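Workshop notebook, furniture finishing
June 27, 2018

Continued the test of water-based finish on light wood. In April I wrote that we would compare two products, Jastari and Plaratari, and decide before summer. It is summer now and we have not decided, but I have better notes than before.

All sample boards come from the same delivery (Hoxha, batch 1217). I cut nine pieces, sanded all of them to the same grit, and wrote the number on the back with soft pencil. Last time I used a marker and it came through the finish on two pieces, so please use only pencil.

Boards 1 to 3 got Jastari, boards 4 to 6 got Plaratari, and boards 7 to 9 got Plaratari over a thin coat of the Joltorex sealer. Everything was put on with a foam brush, in the direction of the grain. The first coat raised the grain more than I expected on the Jastari pieces. When I moved my fingertips over board 2 it felt like the tongue of a cat. After light sanding by hand it was smooth again, but this is an additional step and it takes time if the panel is big.

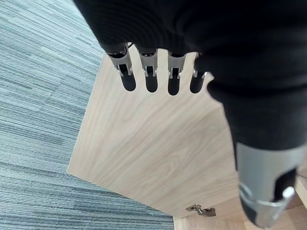 The Plaratari boards raised less, but they have another problem. The finish dries very fast on the surface, and if I go back over a place after a minute the brush leaves a mark. On a small sample I can finish before this happens. On a cabinet top I am not sure. I think we must try with a wider pad and work with two persons, one who spreads and one who makes the last long stroke.

Color. I looked at all the boards next to the window and then again under the ceiling lamps. By the window, boards 1 to 3 stay closest to the bare wood. Boards 4 to 6 are a little gray, especially 5, which had a darker stripe already before. Boards 7 to 9 are more yellow. I like this yellow, but it will not match the cabinets we already have, and somebody will surely complain if one door is warmer than the next one. Under the lamps I cannot see the difference between 1 and 4 at all. So we should judge color only in daylight, and write down the hour.

Water test. I put a wet cloth under a glass on each board and left it for three hours. Result: a white ring on 4 and 5, a very weak ring on 6, nothing on the others. The ring on 6 was nearly gone when I came back from lunch. The rings on 4 and 5 are still there while I am writing. I did not do the coffee test because I had only seven clean cloths left and I wanted to keep them for the edges.

Edges are still the weak point. Each board drank much more finish on the end grain, and after two coats the ends look dry and rough compared to the face. For doors this is important – people touch the edge, not the middle. I propose three coats on all edges and two on the faces. The hinge cups should be masked before the first coat. If finish runs into the cup it makes a small hard bead and the hinge does not sit flat. 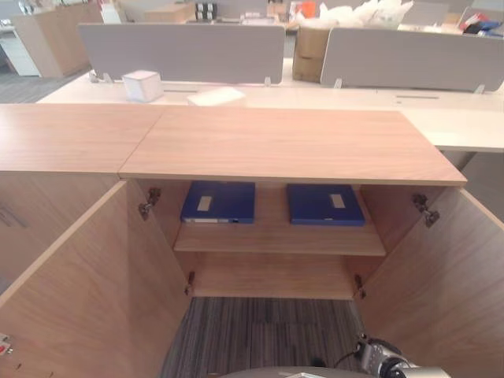 Storage cabinet in light wood, both doors open.

One more remark about doors. When they are finished while hanging, the lower part collects dust from the floor, and I always find drops on the bottom edge the next morning. I prefer to take them off and lay them flat on the painting points, inner face first. It is slower to put them back and adjust the gap, but the surface is much better.

To do:
– repeat the water test on 4, 5 and 6 with a third coat
– ask the Jastari seller if the grain raising is less with a thinned first coat
– order cloths and foam brushes (the wide ones)
– put a dust cover over the drying rack, the old one has a hole
– scratch test with the coin on all boards, after they have cured one week

Boards are on the upper shelf of the rack, face up. Please do not stack them yet.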